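Help wanted: someone who likes folding (part time, two spots)

Hi! I'm Maj-Britt Engebretsen and I run Torvik, a secondhand clothing and linens shop with a stockroom that is a good deal bigger than the shop itself. I'm looking for two people to help me with the shelves in the back. If you're the kind of person who refolds the sweaters in a store while your friends are waiting at the door, please keep reading, because I think we'd get along.

Let me tell you what the job is. Donations and buy-ins come to us in bags and boxes, all mixed together. T-shirts, pillowcases, tablecloths, baby blankets, one time a full set of curtains for a theater (long story, and they're still here if you want them). Everything gets shaken out, checked for stains and missing buttons, folded, and put up on a shelf with its own kind. Then a customer asks for a green flannel sheet, twin size, and one of us goes to the right stack and pulls it out without bringing down the rest. That last part takes practice!

We have 19 shelving units back there, the metal Stuneck ones, and each has 7 shelves. The top ones are high. There are step stools, and you don't have to be tall, but you do need to be okay with reaching over your head a lot and okay with looking up for a good part of the shift. I'm five foot two and I manage, though I complain.

I should say something about how we fold, because people have feelings about it. Shirts go in thirds, sleeves in, bottom hem up to the collar, then once more. Fold toward the aisle, so what you see from the floor is one smooth edge and not four raggedy ones. Towels in thirds, too. Fitted sheets I will teach you, it takes ten minutes and after that you'll be insufferable at family gatherings. If you have a better way of doing any of this, show me. The way we do pillowcases now came from a college student who was only with us for one December, and I was doing it wrong for years before that.
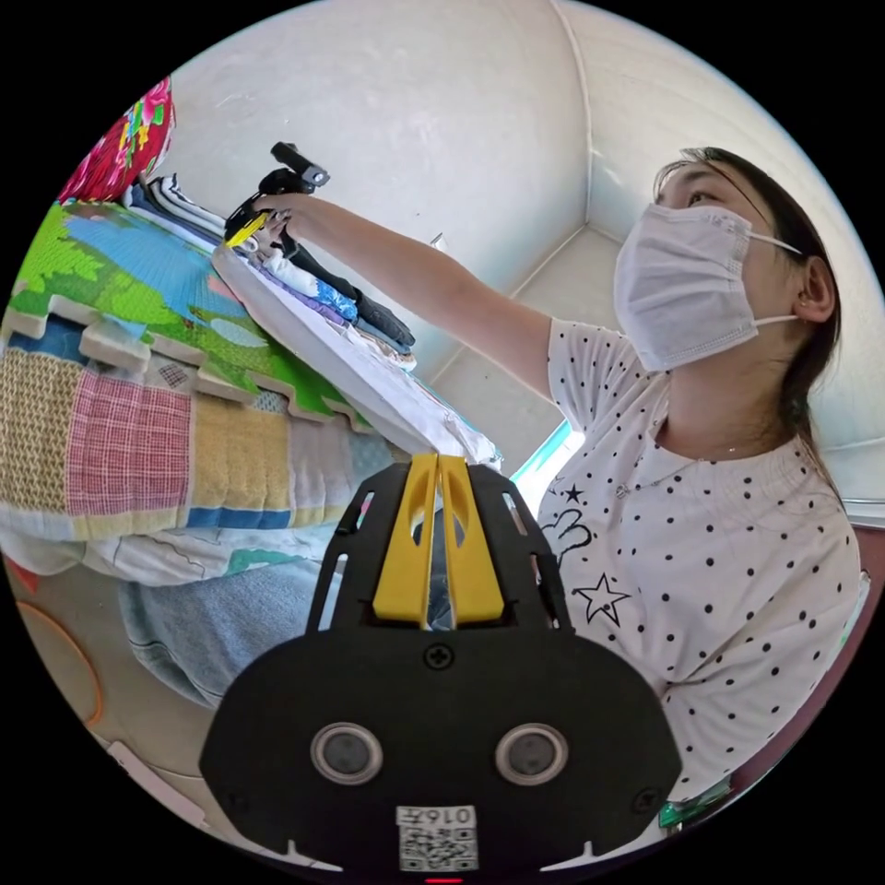 Stacks get pressed down before anything new goes on top. A stack that leans in the morning is on the floor by lunch, and picking up forty T-shirts is nobody's favorite thing. When one gets too tall we split it and start a second one next to it, and the label on the shelf gets changed the same day. Please, the same day! We did a full count last winter and came to 1458 pieces, and a sad number of them were sitting behind the wrong label.

Some practical stuff. Wear something comfortable with short sleeves or sleeves you can push up, it gets warm near the ceiling. Old fabric is dusty, so we keep a box of face masks by the stockroom door and you're welcome to as many as you want. Long necklaces and big rings catch on knits, little ones are fine. There's a radio and we take turns with it. Coffee is free, and the good mugs are the brown ones.

Hours are mornings, nine to one, three days a week, and we'll work out which days between us. The pay is $260 a week to start, and we look at it again after your first three months. You also get first pick of anything that comes in, at half the sticker price (this is how I ended up with eleven quilts, so be careful). You don't need shop experience. I'd like you to be steady, to show up when you said you would, and to speak up if a shelf feels wobbly or a bag smells off.

Is it repetitive? Yes, it is. Some people find that restful and some are climbing the walls in a week, and I'd hate for you to quit a job you like to find out which one you are. So come in for a trial morning first. It's paid, you'll do one unit with me from bottom to top, and we can both see how it feels.

To apply, stop by the shop and ask for me, or leave a note at the register with your name, your phone number and which mornings you can do. A few lines about yourself would be lovely. No resume needed, but I'll read it if you bring one. I'm taking names until 3rd March and I'll call everybody back, also the people I can't take this time.

Parking is behind the building, on the side with the blue door. Ring twice, the bell is old and I'm usually up on a stool.

Maj-Britt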